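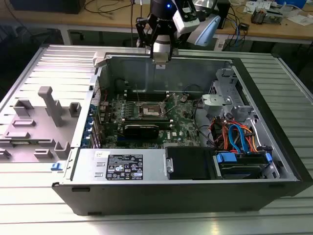

*A desktop tower with its side panel off, on a slatted aluminum worktable.*

**Gutileck moves part-load freight to measured billing at Sturometti terminal**

02/03/2020 – Regional carrier Gutileck has started charging for part-load shipments by measured size at its Sturometti cross-dock, replacing the declared dimensions that shippers enter at booking. The change covers palletized and crated freight that passes through the terminal. Full truckloads and sealed containers are not affected.

Each handling unit is now weighed and measured between the inbound doors and the sort floor. The forklift sets the unit down on a floor scale, an overhead sensor records length, width and height at the widest points, and the result is written to the shipment record before the unit is assigned an outbound door. The measuring station was supplied by Kernunik, which also holds the calibration contract. Calibration is checked against a reference block at the start of every shift, and the reading is stored with that shift's records.

Under the old tariff the declared size was used unless a dock worker flagged it. Olesia Fedoruk, terminal operations manager at Sturometti, said flags were raised unevenly between shifts.

"Two people could look at the same crate and one would send it for a tape measure and one would not," Fedoruk said. "The tariff was the same on paper. The invoices were not."

Gutileck bills on whichever is higher, actual weight or dimensional weight. That rule has been in the tariff for several years and does not change. The density factor is also unchanged. Only the source of the dimensions is new.

A tolerance applies. Where the measured size is larger than the declared size but still falls in the same rate band, the shipper is billed as booked. Where the unit moves up a band, the shipper receives a notice with both sets of dimensions before the invoice is issued. Disputes have to be opened while the freight is still in the network. Once a unit has been delivered it cannot be measured again, and the station reading stands.

Units that measure smaller than declared are billed at the smaller size. Gutileck said the credit is applied automatically and does not need a claim.

Overhang is counted. A carton that sticks out past the pallet deck sets the width for the whole unit, and so does loose stretch wrap if it is stiff enough for the sensor to pick up. Shippers are asked to trim wrap tails and fold down banding ends before pickup. Labels should go on a vertical face, since the sensor mast blocks the scanner's view of the top surface when a unit is at full height.

**Tail-lift deliveries**

The terminal has also changed how it plans deliveries to addresses without a loading dock. Weight from the floor scale is now passed to the route planning system, run by software firm Economou, which compares it with the rated capacity of the tail lift on the assigned truck. If the unit is too heavy, or its footprint is larger than the platform, the planner blocks the assignment and asks for another vehicle.

Until now the check was made by the driver at loading, using the declared weight on the delivery note. Freight that failed the check went back to the floor and usually missed the day's run – a problem mostly seen with machine parts and tiled goods, where the pallet is small and the weight is easy to underestimate.

Loose pieces follow a separate rule. A single carton over 75 pounds is booked as a two-person delivery or moved by pallet jack, depending on access at the address. The threshold applies to the heaviest piece, not the average across the order, and shippers must list piece weights separately when they book. Bookings that give only a total weight are accepted but are held at the terminal until the pieces have been weighed.

Shippers should state stairs, gravel, steep driveways and low archways at booking. A pallet jack cannot be used on gravel or loose stone, and drivers will not lower a loaded platform on a slope if the truck cannot be leveled. Freight refused at the address for either reason is returned to Sturometti and stored under the normal tariff.

**Trial results**

Gutileck ran the station in parallel with the old method before the switch, with no effect on billing. Almost 250 customer accounts had freight measured in the trial. Of these, 123 had at least one unit that would have moved to a different rate band. The company did not give a split between upward and downward moves.

Fedoruk said the most common cause was pallet height. Many booking templates leave out the pallet itself and give only the height of the goods. "The deck is part of the unit," she said. "It takes up space in the trailer whether it is on the form or not."

Customers with saved templates are advised to check that the height field includes the pallet and that the weight field is gross. Templates will not be corrected by the carrier. Customers who send bookings by data feed do not need to change the file format, but a new status code will appear in the return file when a unit has been measured, followed by the recorded dimensions in inches. Systems that reject unknown codes should be updated first.

Freight that cannot be set down on the scale, such as long pipe bundles and rolled carpet, is still measured by hand and marked as such on the invoice. Gutileck has not set a date for adding a station at its other terminals.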